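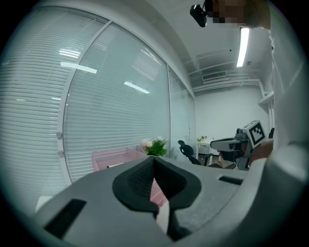

Clatville Community Board > Work and Offices > Hot desk booking, keep or drop?

dkowalczyk
Posted December 20, 2020
We moved into the shared floor on Tran Street in June and the building wants every company to book desks a day ahead through their web page. My group is small and most of us sit in the same spots anyway. I would like to go back to fixed desks. Has anyone here gotten the building to agree to that?

birdie_k
We asked. They said no the first time and yes the second, after we signed for a full year. Ask for Brirkov, they run the leasing now. The front desk can't change anything.

mapleroute
I'd keep the booking. Before it, the people who came in at 7 got the windows every day and the rest of us got the row by the copier. At least now it rotates.

dkowalczyk
It doesn't rotate on our side. The same people log in at midnight when the page opens and take the windows. It's the early bird problem with a different clock.

mapleroute
Then cap it. Ours is set to 3 window days a week per person. It's under Group Rules, you need the admin login.

tollhouse5
What did the fixed desks cost you, birdie? We were quoted 1269 a month for 5 desks and I thought that was high for Clatville.

birdie_k
We pay less than that per desk but we're on the back side with no windows. Check if your quote includes the lockers. Ours didn't and they added them on the second bill.

tollhouse5
It doesn't say. I'll call.

h_breck
I disagree with most of this. Fixed desks turn into storage. Our last place had them and half were piled with binders that belonged to people who had left. Booking at least gets the surfaces cleared at night.

birdie_k
That's a cleanup rule, you can have one with fixed desks too. We do ours before we go home and it takes a couple of minutes.

h_breck
You can have one. We had one. It was on the wall and it stayed on the wall.

dkowalczyk
Thanks all. I sent Brirkov a note asking for a one year fixed price with lockers listed. I'll try the cap in the meantime. mapleroute, does it apply to bookings already made or only new ones?

mapleroute
Only new ones. Clear the old ones first.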